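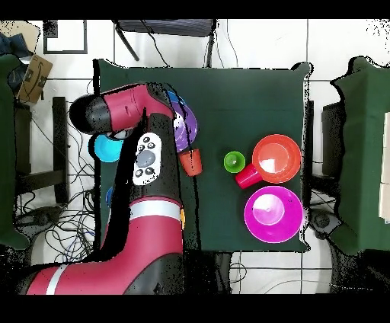
I have owned the same picnic crockery for longer than I've owned a decent coat. It's all bright and unbreakable in spirit, and every November I get it out and decide what to keep. The magenta bowl stays, being the biggest thing on the green cloth and the only one that holds a salad for Benedetta's lot.

The cups are harder. I drink from one. I own a rainbow.

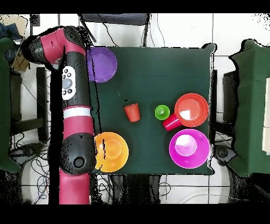 ## The keep pile

Bowls, mostly. Michalis says I should replace everything with a matching set – he saw one for 40 quid – and I said I'd think about it, meaning no. 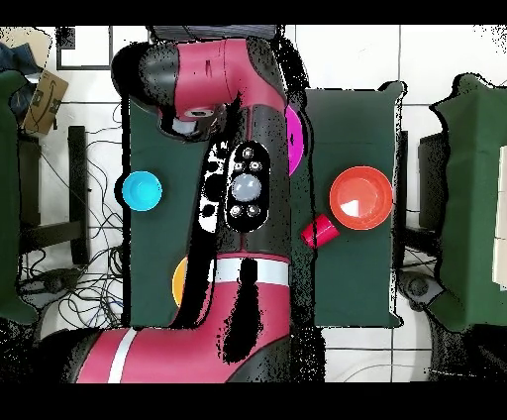
He also thinks green is a gloomy colour for a tablecloth. He eats over the sink.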